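4.2 What counts as a folded shirt

Guides to household laundry tend to treat folding as a settled matter. The shirt goes down flat, the sides come in, the bottom comes up, and the job is done. We doubt that the middle part of this account describes much of what happens on a table. In the Viltcombe material, which runs to 1274 stills of laundry on tabletops, the flat starting state that the guides take for granted is hard to find, and two coders often disagreed about whether a garment had reached it.

Grønli's scheme, which we adopted with some reluctance, gives each garment one of 3 labels: open, partial or stacked. It works well for towels. A towel is a rectangle before folding and a smaller rectangle after, and a coder who sees square edges can call it stacked and move on. Shirts are another matter. A sleeve that sticks out may mean that folding has not begun, or that it has begun badly, and a still gives no way to choose between the two.
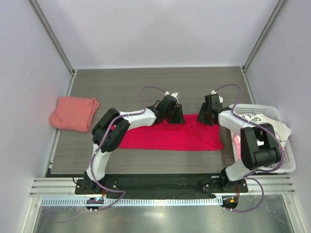
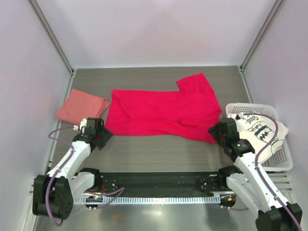
Figure 10. Red cloth on a gray wood-grain tabletop, with a folded salmon-pink towel to its left and a white plastic basket to its right. First still: the cloth as a wide strip, with a diagonal fold across its right half. Second still: a short-sleeved t-shirt, mostly flat but rumpled, one sleeve projecting at the upper right. Order in time not coded.

4.3 Trouble with the labels

Both coders called the towel stacked in each still. They split on the red cloth. One marked the wide strip as partial and the spread shirt as open, on the grounds that a strip with a clear crease must be further along. The other refused to rank them and marked both partial. We side with the second coder, though not happily. A strip can come from a careful fold or from a shirt dropped on its side, and the Jorkoreo manual offers no test that would separate these.

The basket raises a smaller problem. In the second still it holds a crumpled white garment with black printing on it, including the word "Good", spilling slightly over the rim. Under the Lernness rules anything in a basket is "waiting" and drops out of the count. That seems to us a guess about the household's habits dressed up as a category. Plenty of people put finished laundry in a basket too, and some of it gets crumpled there.

Agreement figures for shirts in Section 5 should be read with these cases in mind. Kratochvíl's version of the scheme drops the partial label and reports better agreement, but with 2 labels left to pick from, we would expect that whether or not the coders had learned anything about folding.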